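Uniform and Linen Room Coordinator (part-time, ongoing)
Pistenari Sports and Aquatic Centre

Pistenari is seeking a coordinator for its uniform and linen room. The room supplies towels, team jackets and staff uniforms to the centre's 17 resident clubs and to casual hirers. Stock is labelled, laundered off-site by Cemodier and returned to lockers or shelving before the evening sessions.

The position reports to Ashley Sugden, Facilities Manager. Hours are 24 per week over 4 days, with a 6 am start on Friday to receive the weekly delivery.

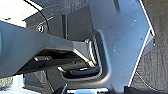
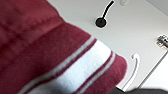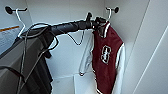 Duties

Check incoming linen against the delivery docket and record shortages the same day.
Sort garments by club and size, and set aside items with damaged seams, hems or badges.
Maintain the stock register in Lungu, currently 500 lines.
Issue and recover jackets on loan, including follow-up of overdue items.
Prepare the replacement order each October, in the colours specified by each club.

Selection criteria

Essential: experience in a laundry, store or wardrobe role; accurate record keeping; ability to lift and move loads safely; a current Working with Children Check, or willingness to obtain one before starting.
Desirable: basic machine sewing and knowledge of fabric care labels. Training in Lungu is provided.

Conditions

The appointment is subject to a probation period of 6 months. Enclosed footwear is required – the centre supplies all other workwear. Parking is available on site at no charge.

How to apply

Send a résumé of no more than two pages and a short statement against the essential criteria to Sebastian Nedelcu at Altusano, who is managing recruitment for the centre. Applications close at 5 pm on Friday. Late applications will not be accepted.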